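Small Jaws, Long Lists: A Talk with Nermina Popescu
Published 29 Dec 2023

When I reach Nermina Popescu at the Juvach laboratory, she asks for two minutes more. She is deleting recordings, and she wants to finish the folder. "It is the most important part of my work," she says when she sits down, "and it is the part which no visitor wants to see."

Popescu leads a small study on how to teach robot arms simple table work from human hands. Her method has a plain name in the group, the Innes method, after the street where the first lab had its rooms. A person takes a gripper in each hand and does the task. The grippers record what they see and how they move. Later a robot with the same kind of jaws learns from these recordings.

I ask why she does not simply steer the robot from a distance, as many other groups do. "We did it for one year," she answers. "It was slow, and people became tired. With the tool in your own hand you feel when the thing touches the table. You correct yourself before you think about it."

Her collection now holds 3,536 recordings, all made with ordinary objects: cups, brushes, lids, spoons. The newest part of the study asks a narrow question. How much does the beginning of a recording matter? Popescu means the moments before the hand comes near the object, when the jaws are open and the table is mostly free.

"At first we cut these moments away," she says. "A colleague said they are empty, they teach nothing. I believed this also." In February the group trained the same model again, once with the beginnings and once without them. The model without them often closed its jaws too early. The other one waited – not always, but more often – until the object was between the fingers.

She is careful with this result. The test had 50 trials for each model, in one room, with one kind of table. "I would not write it in big letters," she says. A partner group in Mulero will repeat the test with different lamps and a darker table, and she prefers to wait for their numbers before she says more.

We speak for some time about the brushes. Cups are easy to forgive, she explains, because you can hold them a little wrong and they still stand. A brush turns in the jaws. If the person holds it badly at the start, the tip points in a wrong direction for the whole recording, and the robot will copy this faithfully. For this reason each new person in Plerkmont, where the recordings are made, practices for 3 days before anything is kept.

"They find it boring," says Popescu. "I tell them that I found it boring too, and then I give them the brush again."

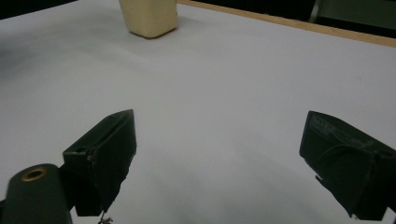
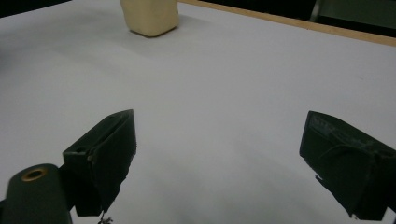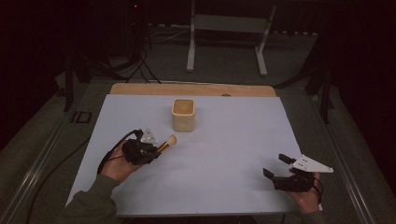

Recording work with the hand-held grippers, at the table with the cream-colored object.

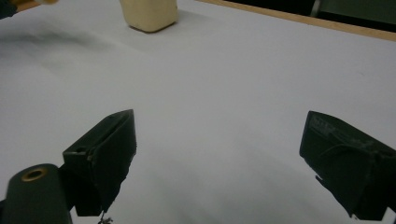
Can the model learn from a recording in which the person makes a mistake?

Popescu says that it can, if the person also repairs the mistake in the same recording. When the mistake stays until the end, her group deletes it.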